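Gamberg G2 Gripper Kit: a year in a school robotics club

Reviewed by Olga Carrasco
Filed under: Classroom and club hardware

Our club bought the Gamberg G2 kit last July, after the servo claw we had been using stripped its gears for the second time. We have 13 students this year, ages fourteen to eighteen, and one arm that they share. The gripper has been on that arm almost every session since, so I think I can say what it does well and where it falls short.

What you get

The kit costs $265 from the Gamberg store. In the box are the gripper body, a pair of plastic fingers, a bracket for a small wrist camera, one data cable, a bag of screws, and a printed guide. The camera is not included. We used one we already had, and it fit the bracket after we swapped the two long screws for shorter ones.

You will also need an adapter plate unless your arm is on Gamberg's list. Ours isn't, so Eskil Sandberg, one of our seniors, drew a plate and had it cut at the makerspace in Rustad. If your club has no access to a shop, check this before you order. Gamberg sells plates, but the one closest to our bolt pattern was out of stock for most of the fall.

Setup

The guide says 30 minutes. Our first build took most of an afternoon. The steps for the fingers are fine. The steps for the cable are not: the drawing shows it leaving the body on the opposite side from where the slot is, and two students had it together and apart again before they gave up on the drawing and followed the slot.

Calibration is easier. You close the gripper, press the button, open it, press it again, and it stores both ends. It has to be done again any time you change fingers. Forget, and the gripper stops short of fully closed without any error message. We lost a practice round at the Plirka Cup that way.

The software is plain but it works. There is a Python package with commands for open, close, and move to a set width, and a force limit you can set from the same place. Siv Halvorsen had a first script running in her second week with the club, and she had not written any Python before the school year started.

In use

The Plirka Cup has a desk task: small objects are set out on a table and the arm has to pick each one up and drop it in the right bin. Most teams do fine on blocks. The thin objects are where points get lost, so that is where we spent our practice time. We work against a plain corner backdrop, mainly to keep the students' vision code from picking up whatever else is in the room.

Over the spring the students logged 117 tries at thin objects and changed one thing at a time between batches. The biggest gain came from lowering the approach speed. The next came from turning the wrist to line up with the object before going down. Neither of those is a feature of the gripper, but the wrist camera made both possible, and the bracket puts it in a good spot. Both fingertips stay in view, and so does the gap between them.

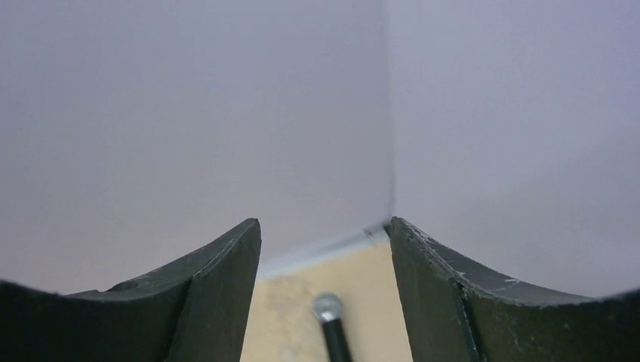 Looking out between the fingers from the wrist camera, with a slender black object on the table.

The view is close enough for the students to judge alignment by eye on a laptop, and that has been useful for teaching. When a pick fails they can go back through the recording and find the moment it started going wrong. One complaint: the fingers take up a lot of the lower part of the picture, so anything low and off to the side gets hidden. Siv's fix was to have the arm stop higher up, take one look, and plan from that.

Grip is good on anything with flat sides. On round, smooth things it depends on the angle. The fingers are bare plastic, and we tried thin rubber pads from Gekcombe on the inner faces for a while. They held better but peeled at the corners, and we took them off before the spring meet.

Wear

The plastic marks easily. Ours has white scratches and scuffs on both fingers, more on the right one, and there is a small chip in the left. None of this has changed how it closes as far as we can tell. Replacement fingers are sold only as a pair. I would order a set with the kit - shipping was slow when we asked for parts later.

The motor has been quiet and has given us no trouble. The data cable is the weak part. Ours began dropping out in the winter where it bends at the wrist, and we now run a longer one with a loose loop and a strap. Gamberg sent a free replacement when we wrote to them, and that one is in the drawer as a spare.

Who should buy it

For a club that already has an arm and a few students ready to write code, it is worth the price. For a first-year club I would start with something cheaper and find out whether the students like this kind of work. If you teach younger kids, note that the gripper will pinch at the default force setting. We lowered ours on the first day.

Good: easy calibration, simple Python commands, camera bracket in the right place, quiet motor.

Not so good: cable drawing in the guide, cable life, no warning when calibration is off, fingers sold only in pairs.

Rating: 4 out of 5

Update: Eskil has posted the adapter plate drawing on the club page, with the hole sizes corrected. Use the second version.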